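**Carkico puts hobby-size robot arm controllers head to head, and we're sharing the results**

CAMBRIDGE, Jun 11, 2023. Hi, I'm Sumeya Worku, and I run testing at Carkico. We usually hand this sort of announcement to somebody who writes them for a living, but I spent so many weeks with these little arms that I asked if I could do it myself (they said yes, so blame them for the brackets).

Today we're releasing the full results of our first controller comparison for small servo arms. We ran two boards, the Miettinen and the Stimus, on the same arm with the same gripper and the same power supply, and had each of them do the same job over and over: pick up a game piece, carry it to a named square, let go, come back. Between them they made 1117 placements. I was in the room for most of those, and I can still hear the servos at night!

We started planning this back in November, when a school robotics club wrote to ask which board they should buy and I didn't have a good answer. I had opinions, sure. But every number I could find came from big, stiff arms that cost more than my car, and the clubs and classrooms we work with are buying bracket kits and putting them together on a weekend. A controller that looks great on an expensive arm can get pretty jumpy on a cheap one.

So we kept the test cheap too. The grid is paper and black tape, with columns 1 to 3 and rows A to C, and the call for each run is just a letter and a number. Anyone can copy it on a kitchen table in an evening. 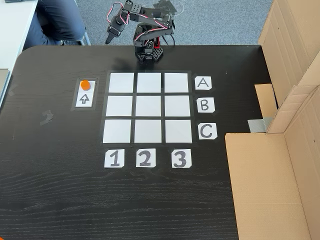 *The Carkico test board, with the orange piece in its holder and all nine squares open.*

Now the part people keep asking me about. The Stimus was quicker, with an average cycle of 6 seconds against 9 for the Miettinen, and on the near squares I couldn't pick a winner for accuracy. Out at the corners it was a different story. The Stimus likes to stop hard, the arm wobbles, and the piece ends up over the tape more often than I'd like. Of the 58 misses we logged, most were Stimus runs to A1 and A3. The Miettinen slows down before it gets there, and it's kind of dull to watch, but I'd put it in front of a class of twelve-year-olds tomorrow.

Bezawit Gebretsadik wrote the scoring rules and argued with me about nearly every one of them. Does a piece touching the tape count? (No. I lost that one.) "If you have to bend down and squint to decide it's in, then it's out," she told me in week one, and that went into the rules pretty much word for word.

A couple of things we didn't test: we stuck with one gripper the whole way through, a narrow pointed jaw, so I can't tell you how either board behaves with a wider one or with suction. We also didn't use a camera to steer the arm. Every square was a taught position, and if you bump the grid you have to teach it again, which I did more times than I'm going to put in a press release. Grippers are next on our list, and Bezawit is already rewriting the rules for them.

The results, the scoring sheet and a printable set of the letter and number cards are free from Carkico on request. If you run the test on your own arm, please send us your numbers, the bad ones too.

**About Carkico**

Carkico is based in Cambridge and tests low-cost robot parts for schools, clubs and small workshops. We buy the boards we test at full price.

**Press contact:** Sumeya Worku, Testing, Carkico, Cambridge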